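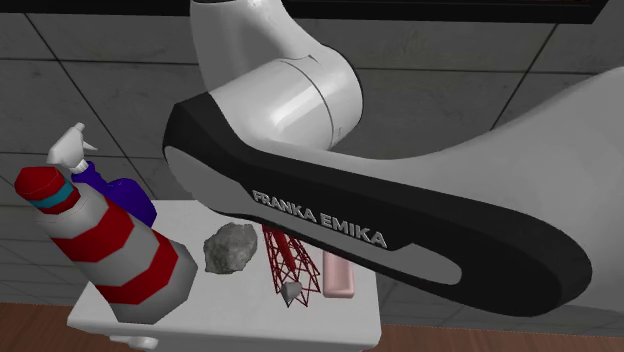 Kellow 2 Folding Soccer Goal

Steel practice goal with net, ground pegs and carry strap
Color: white or dark gray
Price: $116, net included
Ships from our Tosham warehouse

The Kellow 2 is a small-sided practice goal for backyards, school fields and club training. It folds flat at the back corners and stands against a wall or fence when you're done. The net stays on when it folds, so setting up for practice is a matter of opening the side frames, locking them and pegging down the back bar.

It replaces the original Kellow, which we stopped making last season. The main complaint about the old one was the corner hinge. It had a loose pin on a short chain, and the pins went missing. The Kellow 2 has a captive pin that pulls out, turns and stays in the hinge. We also moved the net clips to the back of the posts, where a shot off the inside of the post won't strip them.

What's in the box
Front frame with crossbar, assembled
Left and right side frames
Back bar
Okoro knotless net
Net clips, plus a few spares
Ground pegs
Carry strap
Hex key

Frame

The tube is powder-coated steel. The front frame comes as one welded piece, so there is no joint in the crossbar to sag or rattle. Side frames bolt to the front at the hinges and take a few minutes with the hex key the first time. After that you don't need tools. Check the hinge bolts after the first couple of practices and tighten them if they've settled.

The whole goal weighs 50 pounds with the net on. One adult can drag it across grass, but lifting it into a truck is easier with two people – the strap goes around the folded frame just inside the hinges.

Net

The Okoro net is the same one we supply with our larger goals, cut down to fit. It's knotless, which is easier on the ball and on anyone who falls into it. Clips slide off with a thumb. If you play through the winter, take the net off and bring it indoors when the season ends. Sun does more damage than rain, and a net left out all summer with nobody using it will still go brittle.

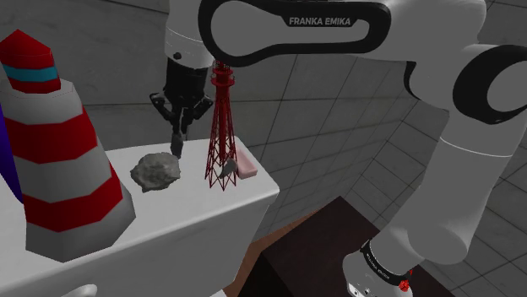
The powder coat comes in white or dark gray, and both cost the same. White is the usual choice for matches and shows up better under lights, while dark gray hides scuffs from the ball and from being leaned against a fence. Screens vary, so judge the shades loosely: our white is a plain one, much like the white counter unit in the picture, and our gray is a dark one along the lines of the tiled wall behind it. The net is white with either frame. Touch-up paint is sold in both colors, and a small bottle lasts a long time.

Anchoring

Peg the goal down every time, including for a short kickaround. An unanchored goal can tip if a child hangs from the crossbar or if the wind gets into the net. The pegs supplied are for grass. For turf or a gym floor, order the Tosham sandbag set, which lies over the back bar and doesn't need holes. Don't use bricks or loose plates in place of bags. Don't allow anyone to climb on the frame.

Who it suits

We sell most of these to youth clubs for short-sided games and finishing drills. The Korkness youth league has them on its two lower fields, where they get moved between sessions every evening in season. They also work well for one or two kids practicing at home. This isn't a regulation full-size goal and shouldn't be bought as one. If your league sets its own goal size, check the rule book against the size chart before ordering.

Spare parts

Everything on the Kellow 2 can be bought separately. The hinge pins do not fit the original Kellow, but the net and pegs do.

Okoro replacement net (Kellow and Kellow 2)
Hinge and captive pin, left or right
Net clips, bag of 50
Ground pegs
Touch-up paint, white or dark gray
Tosham sandbag set

Club orders

Clubs and schools buying several goals pay $115 each and get free delivery to one address. Send us the shipping address and the colors you want, and we'll return a quote with a delivery date. March is our busiest month, so if you need goals for opening day, order well ahead of it. We can hold paid orders at the warehouse until your field opens.

Shipping and returns

The goal ships in one long carton. Someone needs to be there to sign for it. Look over the carton before you sign, and note any crushed ends on the driver's slip – the crossbar corners are what usually suffer. Unused goals can be returned in the original carton. Return freight is paid by the buyer unless the goal arrived damaged or we sent the wrong color.

White is in stock now. Dark gray is due back on 10th September and can be ordered ahead at the same price.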